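The Hair Drawer Check: My List, With All My Comments Left In

Twice a year, in June and again when school pictures come up, I go through every single hair thing in our house. Brushes, bows, clips, the dryer, the sticky bottles under the sink, all of it. I have two girls, and between them they own enough bows to open a shop, so this takes me most of an afternoon and one large iced coffee.

A few of you asked for my list after I mentioned it under the piggy braid post, so I typed it up. The comments are from my last go-round, and I left them in so you can see what a real one looks like (messy!). Mark yours OK, FIX or TOSS. I use a crayon, usually whatever color is on the floor.

I'm a mom who does a lot of hair and not any kind of inspector. If the package on your stuff says something different, go with the package.

PART ONE: CLIPS, BOWS AND BANDS

1. Pull on every bow. Hard.
Marked: FIX (several)
I hold the clip in one hand and give the bow a good tug with the other, harder than I think a toddler would. The center knot is where mine always go. The Nkosi bows held up great, even the velvet ones that have been through the wash by accident. The ones I made myself with a hot glue gun at midnight before Easter did not. Those went into the mending basket, where they will live forever.

2. Check for beads, gems and tiny buttons.
Marked: TOSS (two headbands)
If there's anybody under 3 in your house, I wouldn't have these down low at all, glued tight or not. My little one still puts everything in her mouth, so anything with a loose sparkle on it leaves the house. I was sad about the daisy headband. It had a wobbly middle, though, and that was that.

3. Open and close the snap clips.
Marked: OK
Run your finger along the inside edge. When the paint chips off, the metal underneath can get scratchy, and you'll be wondering why your kid hollers every time you come near her with the pink one. Same for alligator clips: look at the teeth and see if the ribbon lining has slid down.

4. Stretch the elastics.
Marked: TOSS (a whole jar)
Old ones get crackly. Stretch one over two fingers and look for little splits. The tiny clear ones from Jamero come in a jar with a screw lid, which I love, but they don't age well and mine had been sitting in the window. Also please cut those out with small blunt scissors instead of pulling! You will save so much hair and so much crying.

5. Look at the headbands that go around the back.
Marked: OK
Anything tight enough to leave a red line after breakfast gets passed to a smaller cousin. No bands and no bows at nap time or bedtime at our house, that's a rule I don't bend on.
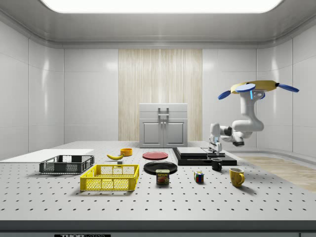 PART TWO: BRUSHES AND COMBS

6. Feel the bristle tips.
Marked: FIX
The little balls on the ends come off over time, and then you've got a bare pin scraping a tender head. I rub the brush on the inside of my own wrist. If it hurts me, it's done. My big paddle brush failed in one corner, and I've moved it to doll duty.

7. Check combs for cracked teeth.
Marked: TOSS (one)
A cracked tooth grabs hair and snaps it off. Hold the comb up to the window and you'll spot the crack right away. Our rat-tail comb is fine, but it's pointy, so it moved up to the high shelf with the scissors. I used to keep it in the cup with everybody's toothbrushes. What was I thinking?

8. Wash everything.
Marked: FIX, then OK
Pull out the hair, swish the brushes in warm water with a squirt of baby shampoo, and lay them bristle side down on a towel overnight. Wooden handles don't get dunked. While you're in there, take a look for anything that shouldn't be there (you know what I mean, and now your head itches, sorry!).

9. One brush per head.
Marked: FIX
We'd gotten lazy. Each girl has her own color again, with her initial on the handle in nail polish. I have no idea how long the polish will last but it looks cute.

PART THREE: ANYTHING THAT PLUGS IN

This is the part I slow down for. Send the kids outside or put on a movie.

10. Run your fingers down the whole cord, unplugged.
Marked: TOSS (old dryer)
I'm feeling for kinks, soft spots and any place where the covering has pulled back from the plug. My college dryer had a bend right at the handle that had gone kind of mushy. I wrapped that cord around the handle every day for years, and I'm pretty sure I did it to myself. The new one gets a loose loop and a fabric tie.

11. Clean the dryer vent.
Marked: FIX
The back screen on ours had a little felt blanket of lint. Unplug, pop the cover, brush it out with an old toothbrush. If yours smells hot when it's running, quit using it.

12. Test the button on the bathroom outlet.
Marked: OK
Press test, make sure the power goes off, press reset. If it doesn't click off, don't plug anything in there until somebody who knows wiring has looked at it.

13. Measure how far the cord hangs.
Marked: FIX
Mine was hanging 24 inches below the counter. My toddler could've reached it without even trying. We moved the whole drying setup to the other side of the mirror, and now the cord runs along the back of the counter and doesn't dangle at all.

14. Curling wand: heat setting and cool-down spot.
Marked: OK with a note
I only curl the older one's hair, and only for something special. Our Plodico wand stays on its lowest number, and I've put a dot of tape there so my sleepy self doesn't crank it up. The adult flat iron in the same drawer had been left on 195 (that's Celsius, my sister brought it home from her trip), and I would never put that near kid hair. Both of them cool off on a silicone mat pushed all the way to the wall, and I leave the mat alone until after lunch.
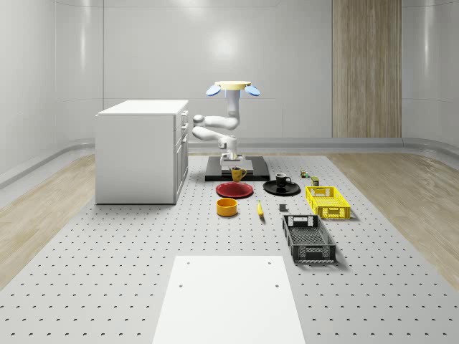 15. Where does the hot stuff live?
Marked: FIX
Curling wands and flat irons need their own home, away from the bows, and that home shouldn't be a basket on the floor (guilty!). I like a split where the small flat things go up top and the bulky things go below. A white cabinet like the one beside the robot arm would do it nicely, three shallow drawers stacked up and then a taller section underneath for dryers and spray bottles, and those little recessed handles don't stick out to bump a running kid. Whatever you use, put a child latch on any section with tools or scissors in it, and don't put anything away warm. Open each drawer all the way too, and see if it stops or comes sailing out onto your toes.

PART FOUR: SPRAYS, GELS AND GOOP

16. Smell it and shake it.
Marked: TOSS (one detangler)
If it's separated, changed color or smells like old pennies, it's gone. My homemade detangler only gets one week before I dump it and start over.

17. Read the back for the little open-jar symbol.
Marked: OK
The number in there is how many months it's good after you open it. Our Hullumeo curl cream says 6, and I had no clue when I'd opened it, so I bought a new one and wrote the month on the lid in marker. I do that with everything now.

18. Aerosols away from heat.
Marked: FIX
Hairspray was right next to where the wand cools. Moved it! I also turned the nozzle to check for drips and made sure it had its cap.

19. Cover eyes, crack a window.
Marked: OK
More of a habit than an item, but I keep it on the list so I remember. We do "hands over peepers" and she counts until I say stop.

PART FIVE: THE SEAT

20. Wiggle the stool.
Marked: FIX
Ours had a loose leg. Took me two minutes with a screwdriver and I'd been ignoring it since winter. Check the rubber feet as well, especially on tile.

21. Can she sit with her feet on something?
Marked: OK
Dangly feet make for a squirmy kid, and a squirmy kid plus a comb equals tears. I push a step up under the big stool. She doesn't stand on the seat, not even for the mirror, not even for crown braids.

22. What's on the floor?
Marked: FIX
Wet towel, bath toys, a puddle of conditioner. Wipe it all up before you start. I also pulled up the bath mat with the worn-out backing and put down a grippier one.

STILL TO DO

Mend the Easter bows (ha). Buy a second latch. Find the lid to the elastics jar, which is somewhere in the dollhouse. And I need a new spot for bobby pins, so if you have one that works with a climber in the house, leave it in the comments and I'll try it before the next check.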